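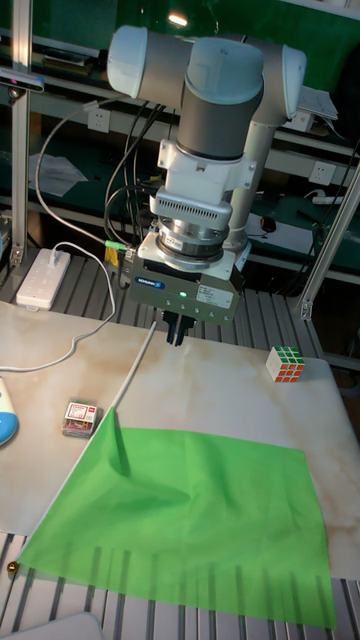

What is a table cover used for?
It protects a tabletop from scratches, spills and marks, and gives a plain surface to work or play on.

A table cover is a sheet of cloth, plastic or similar material laid over a table. Covers may be cut to the size of the top or left longer so that the edges hang down. Some have a fringe, made by cutting the border into narrow strips.

Plain colours such as green are common for games and craft work, where small items need to stand out. On a patterned top, for instance one with marble-like veining, a plain cover also hides the pattern.

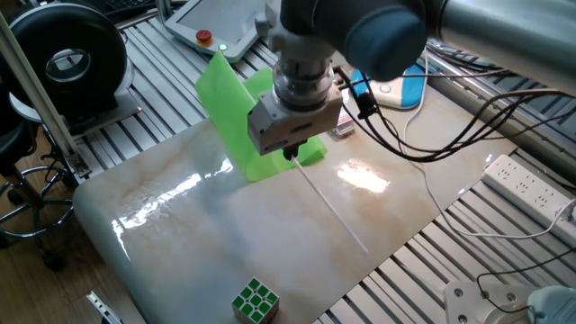
Stiffer sheets tend to keep a bend after storage and may stand up in a ridge when first put down. They are usually stored rolled, while soft cloths are folded. In her household guide for Werkora, Niamh Moriarty advises leaving a creased cover flat for 30 minutes before use.

To take off a cover, the table is cleared and one corner is lifted and drawn back across the top. Crumbs stay inside the fold and can be shaken out elsewhere.

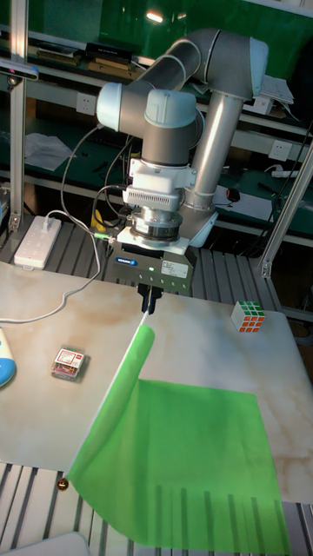
Green sheet with a fringed edge, one side raised in a fold.

See also: Tablecloth; Place mat; Fringe (trimming)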